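Sticky fingers at Undwood

A word about last month's trouble, as a few of you have been asking why we lost the best part of a Friday.

We'd been doing the jewellery sorting with the pair of hand-held grippers - bangles and bracelets off the bedsheet, into the red-rimmed box, then out again. Lovely steady work, and we were 300 goes in when the right-hand one stopped letting go properly. You'd open your hand and the fingers would hang on for a moment, then spring apart. The first time it happened a ring went across the room and I spent ages on my knees with a torch! The second time it nipped my thumb, and that's when I stopped.

I blamed the pads, then the Clutalard software (sorry, Clutalard). It was a pivot that had been done up too tight after cleaning, and I'm fairly sure it was me who did it.
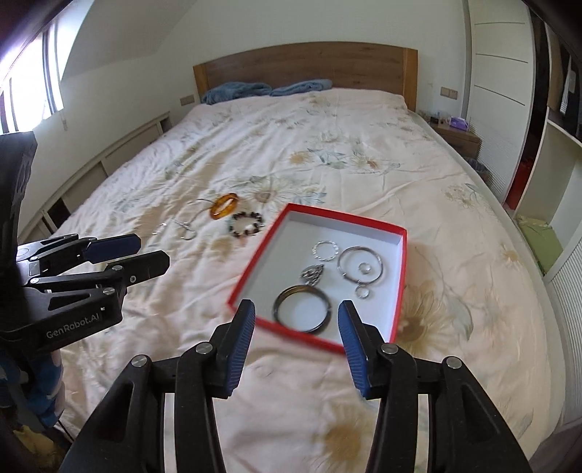
So we've gone back through everything recorded that afternoon and binned the lot from go 1181 onwards, which hurt, but half of them had that little jerk at the end and I didn't want it learned by anything. Tsuchiya have sent us a proper torque driver, and from now on both grippers get opened and shut by hand before each session, with no jewellery anywhere near. If yours feels sticky, put it down and tell me - please don't just squeeze harder. The thumb is fine, by the way.

Undwood Newsletter | Contact us | Back to top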